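Reviewing the Fee Schedule on a Deferred Annuity
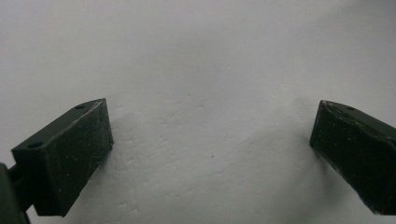 A pale, lightly textured surface in flat light.

Readers of this blog have asked how the charges on a deferred annuity should be compared before a contract is signed. I recently completed this exercise for my own retirement savings, using the Plurnier and Torkari contracts.

The Plurnier contract carries an annual administration charge of $99, which is waived once the balance passes a set threshold. Torkari charges no administration fee but applies a 2 per cent withdrawal charge during the early years. Both allow a partial withdrawal of $500 or more on written request.

The optional income rider requires separate attention. At Torkari it would have cost me almost $200 a year, and it cannot be cancelled before the first contract anniversary.

Applicants should request the full schedule in writing and keep a copy with the signed contract. My own application was lodged with Plurnier in September, without the rider.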